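Hand-held gripper trial: frequently asked questions

Adwoa Nartey and Dorian Arnaud, Flolledholm workshop
Updated 30th September

Why are you testing these at all?
Because two vendors told us their hand-held gripper would replace the one we already use, and we don't buy on slides. Kuninel and Carré each lent us a unit. The third tool in the trial is our own, printed in green plastic with black pads on the fingers.

Which one won?
None of them, so far. Anyone quoting a winner from this trial didn't get it from us.

Kuninel says its pads last for 30,000 grips. Do they?
We can't say. Our trial runs to 300 grips per tool, which tells you very little about 30,000. We asked how the number was measured and got a brochure back.

Are your own pads any better?
We doubt it. Look at the top edge of the left one, where the material folds over the finger. It's frayed and starting to lift. The right pad is scuffed along the bottom. We still count that tool as usable, but we wouldn't put a lifetime on a data sheet. 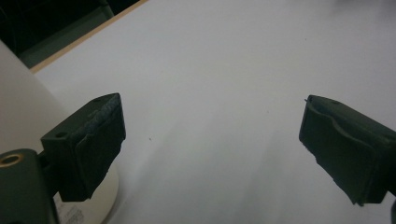
Reading time: 3 minutes

Does the pad shape matter?
Less than the sales calls suggest. A curved pad should hold round things better, and on bottles we saw a small gain. On flat boxes we saw none. Quentin Lebrun thinks the gain would vanish with a softer flat pad, and we have no data to prove him wrong.

Why not use metal fingers?
Weight, mostly. You carry this thing by hand for long stretches. Plastic is also quick to reprint when a finger cracks. We put brass threaded inserts in the bracket after stripping too many holes in bare plastic.

Is the camera view good enough to judge a grip?
For finger position, yes. For slip, no. Anything very close to the lens goes soft, and small print on a label is often unreadable. Carré claims its software makes up for this. We'd like to see that on our table and with our objects.

Will results from a hand-held tool carry over to an arm?
That's the claim we trust least. A person corrects a bad approach without noticing it. We plan to mount all three on the Flestent arm in November and repeat the same grips. Until then, treat every score here as a score for the tool plus the person holding it.

Can I see the raw numbers?
Yes, ask Blandine Renaud. Please don't forward them to either vendor before the arm tests are done.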